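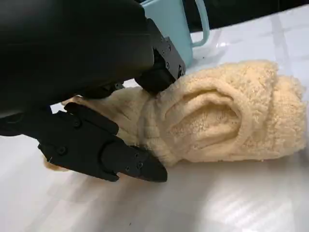
Budgeting spares for a two-arm bench cell

tenpercent_duty
Posted 16 May 2021

Putting together next year's request for our tabletop handling cell. Two arms, Geto parallel grippers, household items on a white table. The quote from Nelham covers arms, controller, grippers and mounting. It does not cover spares, and I have to submit one number.

Current plan is one spare finger set per gripper at $600 a set, plus 10 percent of the hardware total as contingency. No spare gripper body. Does that hold up for a cell that runs every working day?

flangebolt
The finger line is fine. The missing body is a problem. Our last replacement took 86 days from PO to dock, and the cell ran one-armed the whole time. If your tasks need both arms, price the downtime and compare it with the cost of a body on the shelf.

mk_tooling
Disagree. A complete spare gripper is a lot of money to leave in a drawer. Wear is at the tips and at the fasteners. Buy tips separately if Geto will sell them that way, and buy a bag of screws. We re-torque monthly and have not lost a body in 5 years.

flangebolt
What is your payload, and do the arms share a workspace? Ours do. Finger-to-finger contact is what killed the one we replaced, and a torque schedule does nothing for that.

tenpercent_duty
They share it. Typical layout is one arm working at a plate while the other holds a soft item. 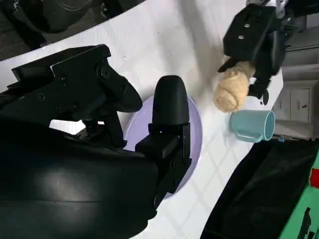
Both arms reach the middle of the table, so contact is possible in most of our tasks. The controller has a keep-out zone, but it was set conservatively in March and we have been shrinking it ever since.

mk_tooling
Then your cheapest line item is engineering time on the keep-out zone. I would fund that before a spare body.

oldplc
Two things I would check on the quote.

1. Cables. Anything looped outside the wrist is a consumable. Vernar lists the wrist cable as a separate part and it is rarely in the base quote.
2. Table. If it is a bought-in top, ask for a second one. Tsoukalas charges a setup fee per order, so ordering two together costs less than reordering.

tenpercent_duty
Cables were not on my list. Ours do run outside.
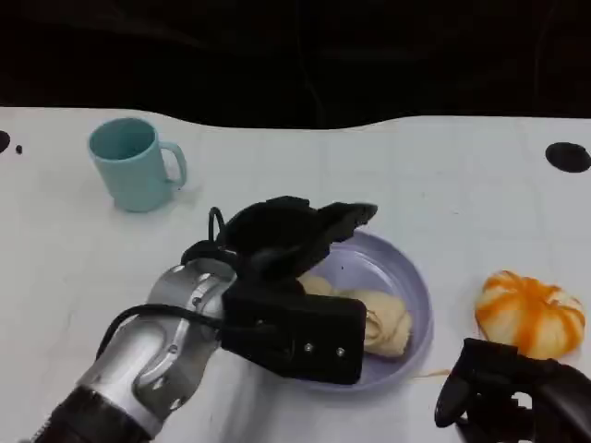 Gripper over the plate, cable looped along the wrist.

oldplc
Add one cable per arm, minimum. Same connector both ends?

tenpercent_duty
No, angled at the gripper end. I will ask Nelham for the part number.

flangebolt
Get the lead time in writing while you are asking. I would still put the body in as an optional line and let whoever signs it strike it out.

mk_tooling
Optional line I can live with. Keep it out of the contingency.

tenpercent_duty
Revised request: finger sets as before, cables for both arms, second tabletop, body as an optional line. Going back to Nelham for a new quote.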